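The gripper that counted shut as open
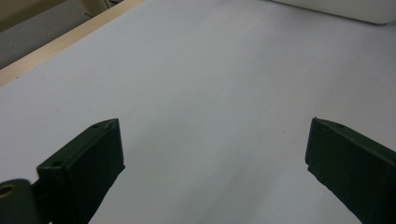
The green fingers on the bench, jaws apart.

I said I would write up what went wrong with the hand-held gripper in June, mainly so that I stop explaining it from memory and getting the order wrong. If you only want the fix, skip to the last few paragraphs.

For anyone new to the blog, I help run the recording sessions at Kollholm. People pick things up with a gripper they hold in their hand, the camera on it records what they do, and a small sensor at the pivot records how far the jaws are open. Later the robot arm has to do the same job from those recordings. We call this version of the gripper the Merel. Rogelio Ocampo drew it and I print most of the parts.

The first sign of trouble was on the arm. Vesna Tomić had trained on a new batch of 100 recordings, all of them putting cups on a tray, and the arm would go to the cup perfectly well, stop in the right place, and then close a little way and lift. No cup. It did this over and over. Now and then it went the other way and squeezed hard enough to trip the current limit, at which point the arm stopped dead with the wrist bent and somebody had to walk over and reset it.

We blamed the training first, because that was what had changed most recently. Vesna spent two days on it. She trained again with the old settings and got the same half-hearted close. Then I blamed the arm's own gripper and took it apart, which was a waste of an afternoon. There was nothing wrong with it apart from some fluff.

Wekesa Chege was the one who plotted the jaw opening from the raw recordings, one line for each. The older ones all came down to the same level whenever the jaws were shut on nothing. In the new batch the level wandered. It would start at zero, and by the tenth or twelfth grasp the jaws were shut and the number said they were 10 mm apart. In the worst recordings it was more than that. So the arm had learned from people who, going by the numbers, never quite closed their hands.

The magnet for the sensor sits in the end of the pivot pin. The pin is supposed to turn with the finger. It is held by a flat on one side and a drop of glue, and on this gripper the glue had let go and the flat had worn round. Every firm squeeze turned the finger slightly further than the pin. You could feel nothing at all when using it. The jaws opened and closed as smoothly as ever, so the people recording had no reason to stop.

I printed that pin. I had changed to a softer filament from Samonte in the spring when we ran out of the usual one, and I didn't write it down anywhere except on the spool. I have also been quite free with my opinions on other people's record keeping, as Wekesa pointed out.

There was a safety side to it as well. The current limit did its job each time it tripped, but when the opening reading is wrong the arm can push much harder than it thinks it is pushing. Dexter Sebastian was clearing a cup away by hand between runs on the second day, with the arm paused but not powered down. Nothing happened to him. It was still a bad habit that we had all slipped into, me included, and we have stopped it. Power off before hands go in, and whoever is resetting the arm holds the key.

Of the 100 recordings we threw out 45. Some of the rest could be corrected, as there was a moment in each where the jaws were clearly shut and Wekesa could work back from that. Vesna didn't want to correct the really bad ones — the slip came in jumps and you would be guessing between them.

The new pin is steel, 24 mm long, with a cross pin through it, and there is no glue in the path any more. Rogelio wanted to redraw the whole hub while he was at it. We talked him down to the pin for now, although he has a drawing for the rest and keeps leaving it open on the shared screen.

We have also added a check. Before the first recording and after every tenth, you shut the jaws fully, open them fully, and the Gerna software compares the two readings with the ones from that morning. If they are off by more than a small amount it refuses to record. Pacita Belmonte did the first full session with it and found it annoying, mainly the beep, which I have turned down.

The arm picks up cups again. It still misses the narrow ones fairly often, but it was doing that before June and is a separate problem. I have the old pin in a bag on my desk if any of the other Merel builders want to see the wear. If yours was printed from the spring files, pull the pin out and look at the flat.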